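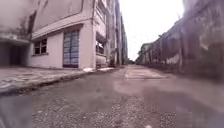 Hokelham Residents' Forum > Streets and Pavements > Access along the railway lane

Brulier_Office
Residents are asked to submit comments on the proposed repair of the kerb and pavement before the end of April. The works would cover 134 metres.

U.Villalba
I support the proposal. The patches in the pavement are uneven, and deliveries to number 38 are regularly delayed.

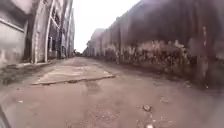

The kerb should be cleared of weeds or debris before any measurements are taken.

Bravo11
I must disagree. The road surface ought to come first. The pavement was relaid nine years ago and remains serviceable.

Baltasar Zúñiga
With respect to Bravo11, only the far end was relaid. I request that both items be costed.

Brulier_Office
Both comments have been recorded. Brarkance will provide separate prices.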